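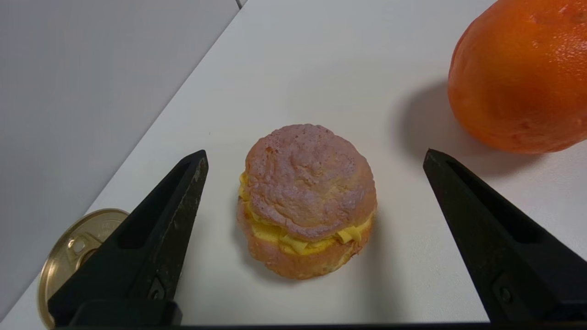

I have been thinking about nerves all week. Our club had its spring air rifle match in April and I shot the last relay, the one where everybody else has finished and is stood behind you with a cup of tea. I can't eat before a match, never could, and then the minute it's over I want something like a cream puff with thick yellow filling squidging out between the two halves. Two, if they're small. Anyway, that afternoon I had a banana in my bag which went home with me, brown.

If you're new here, I took up shooting at 41 after watching far too much of it on telly, and I belong to a little club called Sketura. We meet in a hall with a leaky roof and the world's slowest kettle. I shoot on lane 7 if I can get it (superstition, don't start).

The match was against Nyarko, who beat us last year and the year before. They've got Yi-an Jang, who is calm in a way I find almost rude. She puts her rifle down between shots, looks at the floor for a bit, picks it up again and shoots another ten. I asked her afterwards what she thinks about and she said her shopping list.
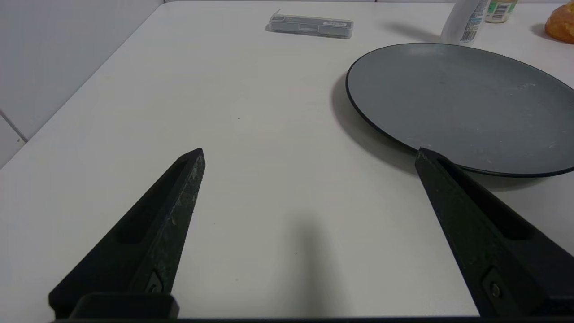 So I tried it! Eggs, bread, washing powder, breathe out, squeeze. The first string went beautifully. Then I couldn't remember whether we had any onions -- and that was a seven, miles out on the left. After that I went back to my old method, which is mild panic, and it carried me through to the end.

We lost by 3 points. The team total was 1104, our best since I joined, and I've decided to be pleased about it. My husband says I sulked all the way home, but I was only being quiet.

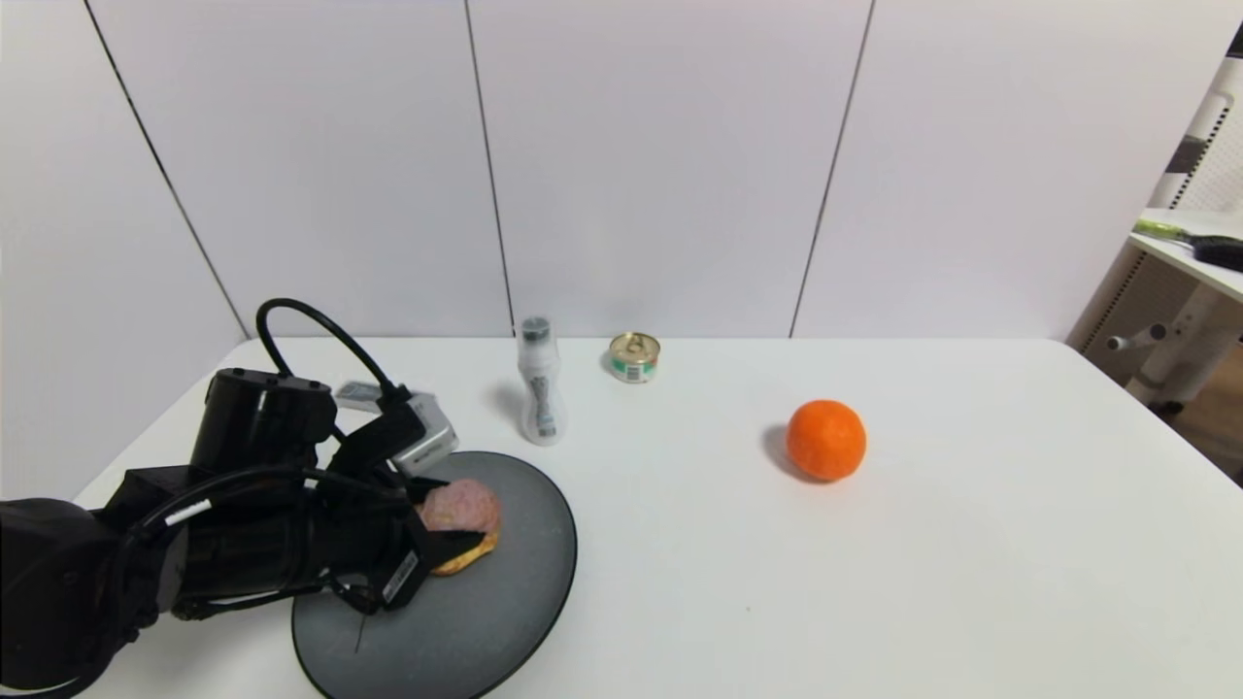
Training since then has been all about holding still, and I've gone a bit mad with it at home. I stand in the kitchen with the rifle up for a minute at a time (unloaded, curtains drawn, before anyone writes in) and watch the front sight wander about like a wasp. My coach wants the arm under the rifle to do nothing at all, just be a prop. What I'd give for a black one built out of cylinders, like the one reaching over that dark grey plate! Mine starts to wobble after twenty seconds and by forty my shoulder has joined in.

Next up is the Tetuma open, and I've already paid my entry so there's no backing out. I'll take a sandwich this time and see how far I get with it.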